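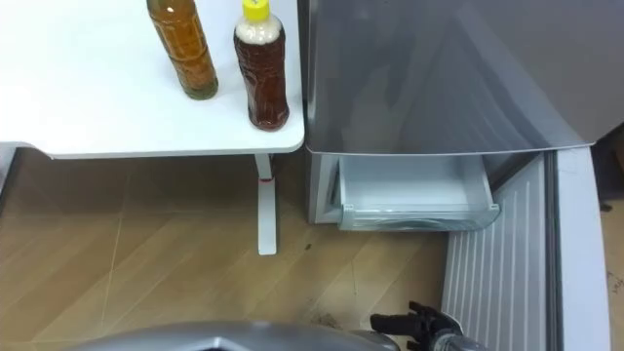 Why Does the Freezer Keep Things So Cold?

Have you ever stood in front of the refrigerator with the door open, just enjoying the cool air on your toes, until a grown-up called out, "Shut that, please!"? Most of us have. A refrigerator is one of the hardest working things in the whole house, and it's worth getting to know it a little better, especially the part at the bottom (or the top, in some kitchens) where the ice pops live.

Let's start with a surprise. A refrigerator doesn't make cold. There is really no such thing as a "cold machine" anywhere in the world! What a refrigerator does is carry heat away. Heat is always on the move, and it likes to go from a warm place to a cooler one, the way it goes from your hand into a snowball. Your hand feels cold because some of its heat has gone off into the snow.

Inside the walls of a refrigerator, or behind them, there are thin tubes, and a special fluid travels through those tubes around and around. When the fluid passes by the inside of the refrigerator it turns from a liquid into a gas, and as it does that it soaks up heat from the air and the food. Then a pump called a compressor squeezes the gas, which makes it hot, and sends it along to tubes on the outside, where the heat drifts off into the kitchen. The fluid turns back into a liquid and goes around again. That humming noise you hear at night when you come down for a glass of water? That's the compressor, busy squeezing.

You can feel a tiny bit of this yourself. Lick the back of your hand and blow on it. The wet spot feels chilly, doesn't it? The water is turning into a gas and taking some of your heat along with it. Your hand is being a very small refrigerator.

Doors and drawers

Some refrigerators have one door for everything. Others have a door on top for the milk and the carrots, and a drawer underneath for frozen things. The drawer slides out toward you, and often there's a plastic bin inside it, so you can look down and see what you've got. Cold air is heavier than warm air, so when you swing open an upright freezer door, a lot of that cold air tumbles out onto the floor. A bin with solid sides holds on to more of it, a bit like a bathtub holding water. (Put your bare feet near an open freezer door some time – just for a second or two! – and see if you can feel the cold air spilling down.)

An empty bin isn't as good at staying cold as a full one, though. Frozen peas and loaves of bread hold their cold for a long time, and every time the freezer is opened they help chill the new air that gets in. Some families even freeze jugs of water just to fill up the gaps.

What about bottles?

Drinks are lovely cold, but please don't pop a full bottle into the freezer drawer and forget about it. Most things shrink a little when they freeze, but water is a funny one and gets bigger. Iced tea, juice and soda are mostly water, so they swell too. With nowhere to go, the ice pushes on the bottle and the cap until something gives, and then you have a sticky, slushy mess to chip off the walls. Bottles belong up in the refrigerator part, where it's cold enough to be tasty and not cold enough to freeze.

Try it: the swelling water test

My neighbor Renu Prajapati did this one with her class in April, and they liked it so much that they did it twice.

You'll need a small plastic cup, some water, a piece of tape, and a grown-up to say it's okay to use the freezer.

Fill the cup a little more than halfway. Stick the tape on the outside so that its top edge is exactly level with the water. Set the cup in the freezer where it won't tip, and close the freezer up well. Leave it overnight. In the morning, take a look at where the ice comes to. Is it higher than your tape? Now let the ice melt on the counter and look once more.

If you like, try again with apple juice in one cup and salty water in another. They don't freeze quite the same way plain water does, and I'll let you find out what's different. Write down what you see, or draw it, and don't forget to put the cups away afterward.

Words to know

Compressor: the pump that squeezes the gas in a refrigerator.
Evaporate: to turn from a liquid into a gas.
Expand: to get bigger and take up more room.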